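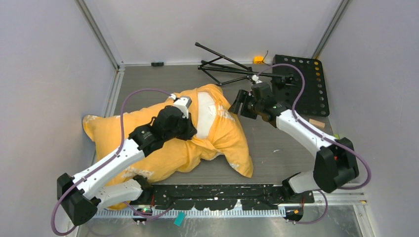 *The Fonmont cell at work on the yellow cloth. Both arms in, purple cables up.*

# Fonmont cell: setup and upkeep

Notes for whoever inherits the two-arm cell at Prundstead. The control software is Kodau and has its own README, which is longer and more cheerful than this one.

## Before switching on

1. Put both arms in the rest pose by hand. They are polite when unpowered.
2. Trace each purple cable from the gripper back past the elbow. It should run in a wide, lazy loop with slack to spare at full reach. A tight loop will work perfectly until you have a visitor.
3. Press the cables down into the comb strip at the front. If one has crept out, put it back before homing.
4. Start Kodau, home the left arm, then the right. Wait 30 seconds between the two. Jarmo Toivonen once skipped the wait and has asked not to be named in connection with it.

## Fingers

The black fingers get scuffed and dusty, and cloth makes it worse. Threads cling to the inner faces and the wrist view then shows you a thread of heroic size.

- Wipe the inner faces with a dry lint-free cloth. No solvent.
- Pull threads off with tweezers, working towards the tip.
- Check the bevel at each tip with a fingernail. A burr will snag knitwear.
- Close the gripper on a strip of paper. If the strip slides out, redo the finger alignment and tighten the screws to 2 Nm.
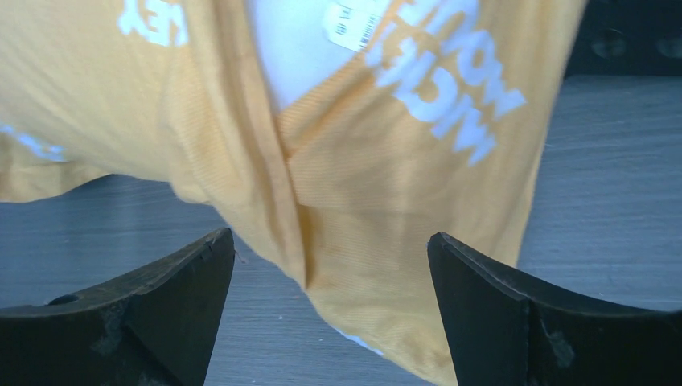
## Floor and mounting bar

White specks gather on the dark floor and all along the bar. Vacuum with the arms powered down and the brush head on – the bare nozzle has already eaten one cable clip. The bar bolts get checked every 7 days, and a wobble at the wrist usually starts there.

The folded stand, the perforated board and the wooden block live at the back and right of the floor. Leave them. Kodau has keep-out zones drawn for them, and Saimi Hirvonen drew those zones twice in October after a thorough tidy-up.
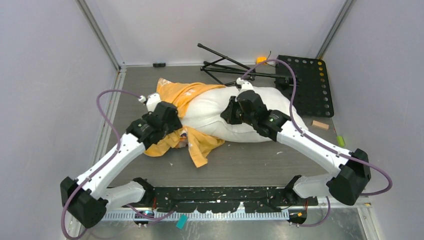
**Asif Pirzada**, cell maintainer, Rantala

With the stuffed bundle in the cell, the two grippers are coupled through the cloth and whatever one arm gets wrong, the other arm hears about. Run the paired calibration first, and keep the speed limit on until both wrists agree. If an elbow starts to hum under load, stop, support the link, and check the joint before blaming the pillowcase.

## Known faults

- Left gripper reports closed when it is merely hopeful. Re-zero it.
- Right cable can rub near the wall at the elbow. Replacement clips are in Helmi Aaltonen's drawer, second down.

Last revised 14/02/2023.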